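House rules for the two-arm bench, second go

13th July

I spent most of this morning rewriting the bench rules, and since a couple of people asked for them after my April post on emergency stops, I figured I'd put the reasoning up here as well as the list. Fair warning, it rambles.

The old sheet was 17 rules long. I know it was 17 because I wrote all of them, usually right after something annoyed me, and I also know I couldn't recite more than half if you stopped me in the hallway. The one before that came with us from the Zastden site and was even longer (it had a section on footwear!). So I cut it down to 4 that everybody has to know by heart, and the rest went into a setup guide you can look up when you need it.

First rule: hands stay off the table while the arms are live. If something rolls away, it rolls away. You pause, you check that the pause took, and then you reach in. I've had arguments about this one with people who are very fast and very careful, and my answer is always the same - the rule is for the day you're tired.

Second rule: know where the cables are before you start. I care about this more than anyone else at Vimodbridge, I think. A cable hanging off a wrist is fine when the arm is parked and can be a real pain once the other arm comes over to share a part. We now do one slow pass through the whole motion, low speed, with one person watching nothing but cables. It takes a few minutes and people grumble.

Third rule is for two-arm work on a single part. Both grippers near one piece of metal means you can squeeze it, twist it or pull it, and neither arm "knows" what the other one is up to unless you set it up that way. So force limits get set for the pair, you write them on the log sheet, and you don't borrow yesterday's numbers. I'd love to say we always did this. 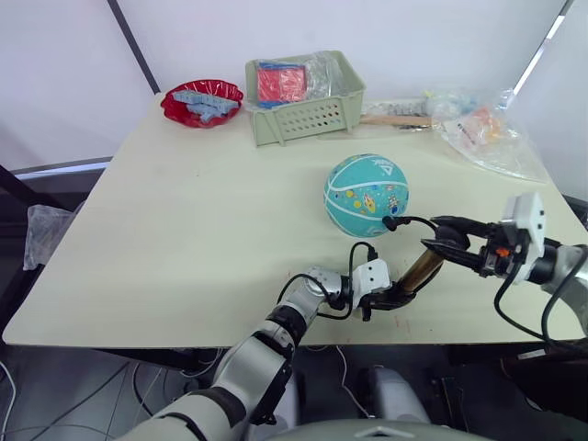
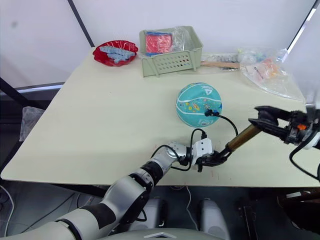 Both arms at the shared rod, with the ball and the rest of the bench stuff on the table.

Fourth rule, and the one I changed the most: log what's on the table. The old version said to clear everything except the part being handled, and we all ignored it, me included. A rule that gets ignored every day is worse than having none, in my opinion, as it teaches people that the sheet is decoration. The new version says extra objects can stay if they're on the log and outside the path you checked in your slow pass. Bags, bowls, baskets, toys, whatever. If you add one halfway through, you do the slow pass again.

The log itself lives in Imis, which I have complained about here before. It still makes you tab through every field to get to the notes box. I've asked for a shorter form and we'll see.

One thing I haven't settled is how long a person should be allowed to sit at the controls. MacDonald, the bench next door, swaps people after 57 minutes, and I have no idea where that number came from, but their folks seem happy with it. I tend to lose focus well before that. For now I've written "take breaks" in the guide, and yes, I know that's a weak line. If your shop has a number you like, leave it in the comments and tell me how you picked it.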